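Sutier Regional Airport Opens Wildlife Strike Reporting Program to All Operators

SUTIER, 2025-09-16 - Sutier Regional Airport today announced that its wildlife strike reporting program, previously limited to scheduled carriers, is open to every operator using the field, including flight schools, charter companies and owners of private aircraft.

Under the expanded program, any pilot, mechanic or ramp employee may report a bird or other animal strike, a near miss, or remains found on a paved surface. Reports can be filed by telephone with airport operations or on a one-page form available at the general aviation desk. The form asks for the time, the runway or taxiway, the phase of flight and, where known, the species. Reports may be filed without a name.

The airport recorded 34 wildlife strikes during the past fiscal year. Of these, five resulted in damage that required an aircraft to be removed from service for inspection or repair. No injuries were reported.

"We have had good information from the airlines for a long time, and much less from the smaller aircraft that make up most of our daily movements," said Milagros Ocampo, airport director. "A strike on a training flight at noon matters to the crew of the next departure. We want to hear about it the same day."

The decision follows a trial that began in July with two tenants, the Dratetti flight school and Lambrechts Air Charter. Participating crews filed 13 reports during the trial, several of which concerned gulls gathering near the east drainage basin after heavy rain. Airport operations has since changed the timing of its morning inspection and added a second check of the basin on days following a storm.

Patricio Benítez, chief instructor at Dratetti, said the form has become part of the school's post-flight routine. "Students fill it out with their instructor before they close the aircraft log," Benítez said. "It takes very little time, and they see the results posted on the board the next week."

Samples collected after a strike will be sent for identification to Vidach Laboratory, which has worked with the airport under a service agreement. Results will be shared with the reporting operator on request and included in a quarterly summary for all tenants.

The airport has also revised its grounds plan. Grass next to the runways will be kept at a uniform height through the fall migration period, and trash containers in the cargo area will be replaced with closed models. The work covers 170 acres inside the perimeter fence and will be carried out by airport staff during regular hours. No runway closures are planned.

Information sessions for tenants will be held in the terminal conference room. Wilma Prins, manager of airfield operations, will lead the sessions and answer questions about filing reports, handling remains and contacting the operations desk after hours. Attendance is free, and tenants may send more than one representative.

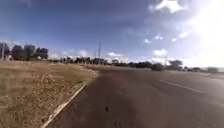 A paved road curves to the right beside a dry, grassy verge.

About Sutier Regional Airport

Sutier Regional Airport serves scheduled, charter, cargo and general aviation customers. The airport is operated by the Sutier Airport Authority and is funded through landing fees, leases and other user charges.

Media contact:
Iwona Sowa
Office of Communications
Sutier Regional Airport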